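About Orach

Orach began as an argument between Waltraud Frerichs and Ludger Petersen over whether a wedding invitation needs a second envelope. Waltraud said it did. Ludger, who had just paid for the first lot, went quiet for most of September and then bought a printing press.

We are a small letterpress shop and evening school. We print invitations, bookplates, menus and the odd apology. Our shortest run is 50 and our longest so far was 311, for a client who had been told firmly to round up.
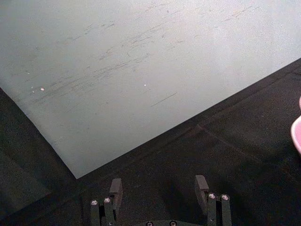
A corner, before anyone has an opinion on it.

Jana Kasten teaches the beginners' course, which covers setting type, inking, and finding the letter you dropped. Vinzenz Danzer runs the advanced one and has views on margins. Bring an apron. Ours have all been borrowed by former students, who are welcome to return them.

Zaid Aoun answers the telephone until four o'clock. After that it rings, and we admire it. Quotes are free, proofs come by post, and we will check your spelling once, including your own name.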